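About us

Hi, I'm Rajitha Uddin, and I started Sallura because I was tired of watching people write pages of code to get a robot to do something my nephew can do in his socks. We teach robots by showing them. One of us takes the controls, drives the two arms through the job, and the recording becomes the lesson.

What we teach

Mostly tidying, to be frank (I love tidying, so it suits me). Our longest-running project is called Lidska and it's all about footwear: pairing it up, turning it the right way, getting it onto a rack and off again. Slides are a favourite of mine because they flop about less than runners, but the straps still catch you out if you come in at the wrong angle.

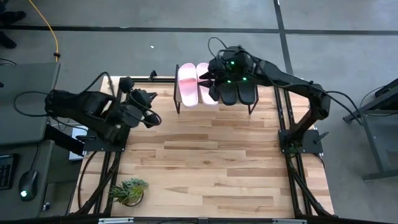
We ask for 800 good demonstrations before we train anything, and a good one is smooth and unhurried. New operators always rush! I tell them to drive like there's a full cup of tea on the dash.

Learning the controls

You don't need an engineering degree to work with us. Our operators have come from bakeries, dental offices and one very patient piano studio. Everybody gets 40 hours on the practice bench first, and most of that goes into learning to trust the wrist view, where you see the job from between the fingers and left and right take a bit of getting used to.
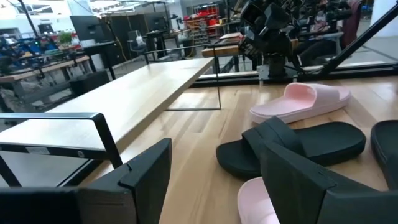

Who we work with

We share our recordings with Kalniņš, who build the training software, and with the folks at Dillance, who try the finished skills out in real homes. We moved into our current space in May and there's finally room to spread out.

Come and have a go

Visitors are welcome, just email ahead so I can book you a turn at the controls.

Page updated October 2021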